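# The Little Shelf That Took Over My Table

I bought the shelf on a Sunday, which is when I make most of my bad decisions, and I carried it home on the Wornside bus with its legs poking into my ribs. 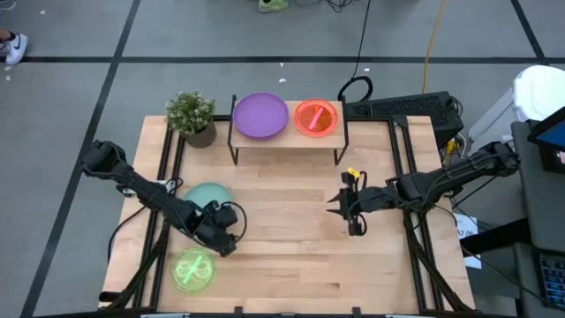 My plan was modest. I wanted somewhere to put two plates so the rest of the table could stay free for chopping and letter-writing and the general spreading out that I do. A riser, the store called it. I had always thought risers were for bakery windows and people who own cake stands, but there was one at Ovitz (the housewares place, up the stairs, past the lamps) with a pale wood top and black metal sides, and I stood there holding it for so long that a clerk asked if I was okay.

I was great! I was imagining plates.

Let me back up. I've been on a color kick since spring. For years everything I ate from was white, because I'd read somewhere that food looks best on white, and I suppose it does if your food is pretty. Mine is mostly beans. Beans on a purple plate, though? Suddenly you've got dinner. I found my first purple one in the odds-and-ends bin at Birnik, solid color all the way through, and it made the white ones look like hospital dishes. The next thing I fell for was a see-through orangey red, the kind of color you get when you hold a hard candy up to a window.

Put purple and orange-red side by side on bare pale wood and they really do argue a bit. I like that. A friend with much better taste than me said I should separate them with something neutral, and I tried, and it was so polite that I put them back together before lunch.

What surprised me is how much a few inches of height changes a table. Plates lying flat on a tabletop look like somebody forgot to clear up. Lift them onto their own small stage at the back and they look chosen. You also get your table back, all that lovely plank running left to right with the grain showing. I'd forgotten mine had dark marks in it. I'd had a cloth over them forever.

Now, the plant. I wanted flowers without the weekly bill, so I went for something bushy with small leaves and whitish blooms, in a ribbed gray-brown pot, and stuck it in the back corner beside the shelf. It leans. I've turned it and it leans another way, and I've decided a leaning plant is friendlier than an upright one. Keep the pot dull if your plates are loud, that's my only real advice on the subject.

If you want to try this at home, measure the depth of your plates before you go shopping. I didn't, and a rim that hangs over the back edge a touch is fine by me but might drive you up the wall. Kauppinen makes a deeper riser, 300 millimeters front to back, and I visit it sometimes. I haven't bought it. I'd only need more plates, and there's a green one at Birnik I've been trying not to think about since July.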